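Monday, September 29, 2025. Notebook, dub sync for Stemthorpe, episode 6.

Picked up from Friday's mix. Jinfeng's complaint was that the English dialog runs late against mouth flaps from the second ad break on. Confirmed. Offset is 100 ms at the break and does not grow after it, so this is a splice error and no frame rate conversion is involved. Episode 4 checked the same way, clean.

Cause: Estex exported the dub stem with the Japanese eyecatch length. Our picture has the shorter eyecatch. Moved everything after the break earlier, re-rendered, watched to the end credits on the phone and on the desktop player. Lips OK. Subtitle track was timed to picture and stays where it is.

Still open: signs-only subtitles vanish on the phone player when the dub track is selected. Forced flag is set in the file. Tymofii Zakharchenko thinks the Ngau packager drops it. Will repackage one short clip both ways and compare.

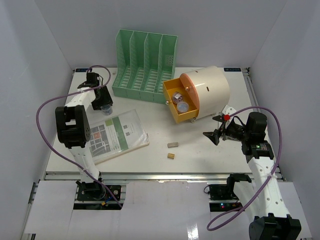

Loudness pass on episode 12 next. Dialog in the cockpit argument sits under the music by about 6 dB, and the limiter is pumping on the shouts. Asked Drerthorpe for the split music and effects stems, none received. For the servo layer under the mech walk I want something smaller than the library sound, lighter and tighter, nothing like a crane. Keep it mono, low-cut, under the footfalls. Jinfeng Su to approve before it goes in the mix.

Old March renders can be deleted once episode 6 is signed off.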